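4.3 Gripper fingers – check and re-seat (Tagle cell, two-arm)
Do this at every changeover.

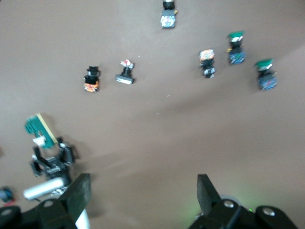 Fig. 7 – Wrist view. Fingers open, buttons and switches on the table, second arm holding a board.

1. Take the board out of the second gripper first. Hand under it before you open.
2. Clear buttons and switches off the table. Brush off any crumbs of plastic.
3. Jog to service pose, speed down, then E-stop in. Tag it.
4. Wipe both finger faces. Dry cloth, no solvant.
5. Snug the finger bolts, left then right. Don't lean on the key.
6. Release E-stop, open and close ten times. Listen for grinding.
7. Write the cycle count in the log. Last one was 1,208.

Note: new pads at 2,730 cycles, sooner if the edges look chewed. Spares are in the grey drawer – ask Regula Marti.

CAUTION: keep cables out from under the fingers befor closing. They pinch.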